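2018-02-19 | By Eleni Kelmendi
Print this page | E-mail this release
Filed under: Company News, Detdale

Mujić will move its spare parts counter from Zosham to a larger building in Detdale in August. The new counter will stock 2,010 items, including belts, seals and bearings, and will stay open 30 minutes later than the present one.

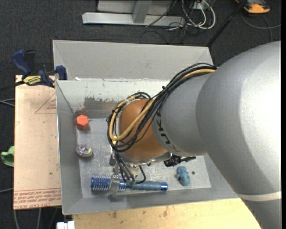 All four counter staff are making the move. Customers with an account can keep their current number, and orders placed before the move can be picked up at either address. Parking at Detdale is free.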